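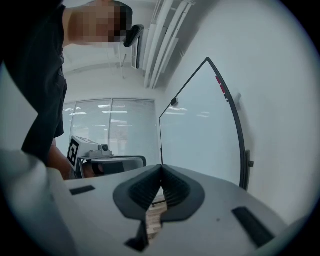 # Packing has started again at Perkden, and the November boxes are on their way

Home News What's On Lend a Hand Back Issues Contact
Search this site Go

Well, we're off! The winter boxes are being packed at the Perkden again, and I spent most of an afternoon there getting in people's way, asking questions and eating more than my share of the ginger cookies.

If you're new in town, the winter boxes are what we send out every November to anyone in the Sulemana neighborhood who puts their name down. Dish towels, a mug, soap, a pair of socks, tea, a few things for the kitchen drawer. You don't have to prove anything to get one and you don't have to live alone. You just fill in the slip (there's a stack by the library desk) and a box turns up on your step.

Last year we sent out 1399 of them, and I still hear about it, mostly from people who feel we should have squeezed in one more. This year the plan is for 3000. When I first saw that number on the sign-up sheet I figured somebody had leaned on the zero key, but no, Tetteh Mahama meant it. He has the packing room for 2 weeks longer than last time, and he's gotten the Ondero store to hand over its flattened cartons every evening instead of sending them off for recycling.

Packing looks easy until you're bent over doing it. It's all reaching and leaning, and your back has plenty to say by the end of an hour. T-shirts are the thing to wear, by the way. I came in a thick sweater and regretted it by the second carton, so learn from me.

There's an order to it all and Tetteh is pretty firm on that. Heavy stuff goes in first, flat on the bottom. The mug gets rolled up in a dish towel with one corner tucked inside, and it goes in on its side, up against the soap. I'd been standing mine upright for years! Three of last year's broken mugs were probably mine. Socks fill the gaps, tea goes on top, and the slip with the street name gets taped to the short end of the lid so you can read it when the cartons are stacked.

The other change is the drawer things. People told us last year that the can opener was great and the plastic funnel was a bit of a puzzle, so the funnel is out. In its place there's a peeler and a little bag of clips from Stuvanar, the kitchen shop by the bus stop, which let us have them at cost. I tried the clips at home on a bag of rice and I have to say I've been hunting for other things to clip ever since.

Senyo Frimpong is looking after the delivery side again. She has split the routes so that each driver takes 80 boxes, and she'd love a couple more people with a hatchback or a pickup. You'd load up at four o'clock and be home for supper unless you stop to chat at every door. (I stop to chat at every door. I got home at nine.) She also asked me to pass on that porch lights really help, and so do house numbers. If yours fell off over the summer, a piece of tape and a marker will do fine.

A few things we're short of at the moment: packing tape, the wide brown kind; clean dish towels, new or nearly new; and adult socks in the bigger sizes, because we always seem to get a mountain of small ones. Leave them in the blue bin inside the side door any morning. Please don't leave them out on the step, it rained on a whole bag of towels and I had to take them all home and run them through my dryer.

If you'd like to pack, come by after lunch. There's no list to sign and you can stay for twenty minutes or all day. Kids are welcome with a grown-up, and the younger ones are usually put on socks. Somebody asked me whether you can request a certain color of mug and the answer is sadly no, you get what you get, although swapping with your neighbor is an old tradition on my street.

Slips need to be back at the library before the first boxes go out. I'll put the route list up on the What's On page when Senyo sends it over.

More news: Leaf pickup changes | Choir looking for altos | Library hours

Contact the newsroom | Copyright Sulemana Neighborhood News | Back to top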